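Metmont branch, cash machine and vestibule inspection
Form B, with comments
Date of visit: 2018-02-15
Machines covered: 2 (lobby unit and drive-up unit)
Result: pass, with three items to fix before the next visit

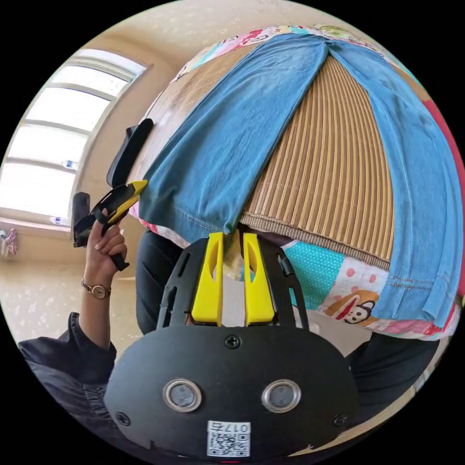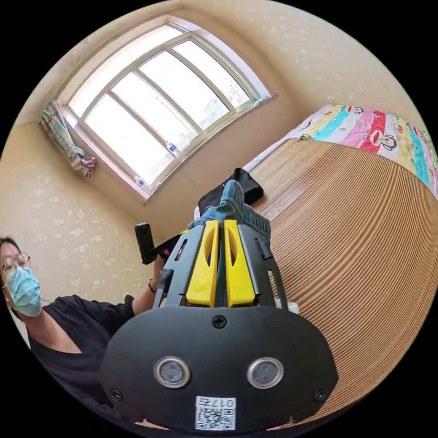
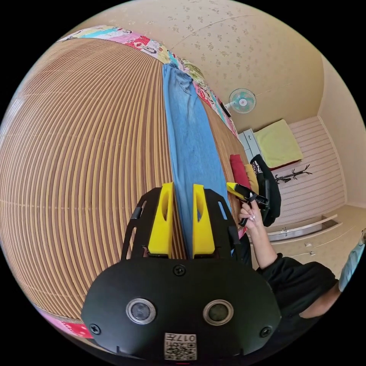
Yellow gripper fingers on a black hand-held body, all three views.

Comments are written under each line. I had a great time with this one, the new lobby unit is a real step up and I'm glad the branch pushed for it.

1. OUTSIDE OF MACHINE

1.1 Card slot firm, no add-on parts, no glue marks
OK on both. The Benkirane slot cover on the lobby unit fits so snugly that you can't get a fingernail under it. Lovely piece of work!

1.2 Keypad flush, all keys return
OK lobby. Drive-up: the 5 key is slow to come back up. It still registers every press, but please have it swapped.
FIX

1.3 Keypad shield in place
OK on both.

1.4 Screen readable from standing and seated height
OK lobby. The new screen is terrific, clear even with the door open and the sun coming in. Drive-up not tested from seated height on foot, only from a car, where it was fine.

1.5 Service phone number posted and current
Lobby OK. Drive-up still has the old sticker from before the Drotance contract. Anyone calling it gets a recording that sends them to a second number. New stickers are in the supply drawer.
FIX

2. CASH HANDLING

2.1 Two people present for every load
OK, log signed by both for each load since August. Very neat log, by the way, the best I've read this year.

2.2 Cassettes sealed and numbers match the log
OK. Cassette 456 was entered twice on one line, and the second entry had been crossed out and initialed. That is the right way to do it.

2.3 Test withdrawal and count
Ran 10 withdrawals on the lobby unit. Every one paid out correctly, and the receipts matched the journal. The dispenser is so much quieter than the old one, I kept thinking it had stopped.

2.4 Deposit test, mixed bills
OK. One creased twenty was handed back and then taken on the second try.

2.5 Reject bin below limit
OK. More than 2,000 transactions on the lobby unit since the last reading, and the bin was nearly bare. Great numbers for a machine this new.

3. LOCKS, ALARM AND CAMERAS

3.1 Safe door closes and bolts fully
OK on both.

3.2 Combination changed after last staff change
OK, change form on file.

3.3 Alarm signal received by Hernus monitoring desk
OK. Called ahead, tripped the door contact, and they rang back while I was still reaching for my pen.

3.4 Security camera covers the customer but not the keypad
OK lobby. On the drive-up unit the picture is good by day. Night picture not checked on this visit, see last inspection.

4. VESTIBULE AND DRIVE-UP LANE

4.1 Door card reader works after hours
OK, tried with three different cards.

4.2 Lights
Lobby OK. One lane light at the exit end flickers.
FIX

4.3 Floor mat flat, no raised corners
OK. The heavier mat is a nice improvement, it stays put.

4.4 Trash bin emptied, no receipts left on the counter
OK.

4.5 Lane clear, height bar secure
OK. Bar repainted, looks sharp.

Next visit: lobby unit on the normal schedule. Bring the tall ladder for the drive-up camera, and check 1.2, 1.5 and 4.2 first.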